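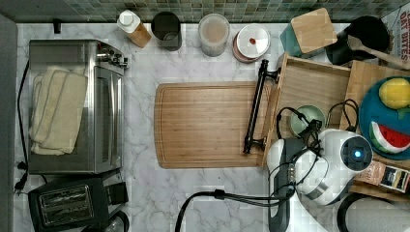 Do robots trained in one kitchen work in another?

Less often than the published numbers would lead you to think, and finding out how much less is most of what we do.

About Plirkadlow

Plirkadlow is a small testing lab. We run other people's robot arm policies, and a few of our own, on ordinary household tasks: opening a drawer, putting a toy lemon on a plate, taking a bowl out of a drawer and setting it down without hitting the toaster. Then we write down what happened. We don't sell robots and we don't have a product launch coming.

Geetha Rodrigues started the lab after several years of reading papers in which everything succeeded. She had worked on grasping herself and knew how many takes went into a good video. The first bench was a countertop and one arm in a rented unit on Carner Street. We're still there, with a better lock.

How we work

Our method is called Pai. There isn't much to it. Before a test starts, somebody who won't be running the arm writes down the task, the starting layout and what counts as a success. That sheet is closed. After that the trials run in order and every one of them is kept, including the ones where a cable snags or the operator forgets to close the drawer first. If a trial has to be stopped, it's scored as a failure and the reason goes in the notes.

People who send us policies tend to argue about that last rule. A cable snag isn't the policy's fault, they say. Maybe so, but it's a thing that happens when an arm works over a counter, and we've seen "hardware issue" used to remove a lot of bad afternoons from a results table. We report the score with stops and the score without them, side by side, and you can pick.

We also move things. Most kitchen tests we've read put each object back on the same mark every time. In a Pai run the clutter shifts between trials, on a schedule drawn up beforehand. It's dull work and it takes most of the day.

What we've found so far

Our longest study, Cevovel, covered 1503 trials of drawer and pick-and-place tasks. The policy had been reported to us as reliable on drawers. With the layout held still, we'd agree. Once the clutter began to move, 193 trials ended with the gripper closing on nothing, usually just short of the handle, and the arm carrying on with the rest of the task as if the drawer were open.

We don't know why. Abdul-Rahman Lamptey, who ran the study, thinks the policy had learned where the handle normally was relative to the larger appliances and paid little attention to the handle itself. That fits the pattern of misses. It would also fit a camera calibration that drifted over the weeks, and we only checked calibration on Tuesday mornings. We now check it before every session. Until the study is repeated we'd ask people not to quote his explanation as our result – it has already turned up in two slide decks.

What we can't tell you

We test on one arm, on one bench at a time. A score from our lab says how a policy did here. It doesn't tell you how it would do in your kitchen, and we'd be suspicious of any lab that promised you it did. We have never tested with a person reaching across the counter, and we have no plans to until we can do it safely.

Working with us

There are 11 of us, most part time. We take outside policies for testing when the bench is free, on two conditions: you don't see the layout sheet in advance, and the results get published whichever way they go. Several groups have withdrawn on reading the second one. The next opening is in March.

Raw trial logs, including the stopped runs, are free to anyone who writes and asks.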